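Evening, October

The money for the grippers

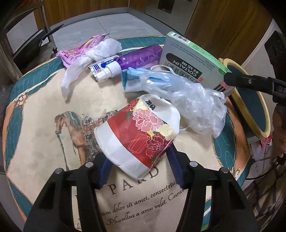
The horse stool, with the paper cup between the blue pads.

Ruwan Munasinghe wants the order list tonight, and I still have two versions of it. Dratus offers the hand-held gripper for 1453 each, screws and cables included. Betach is cheaper, but spare pads come only in packs of 20 and we would wait 35 days for them. I calculated for 4 grippers and the sum is too high – with three it fits, and a little remains for pads. The blue rubber pads I will put on their own line, so that they are not forgotten like last year. I also wrote to Sterkstead to ask if they repair jaws. No answer yet. Tomorrow I must ask Ruwan if cables can go under the other budget. Now I go to sleep.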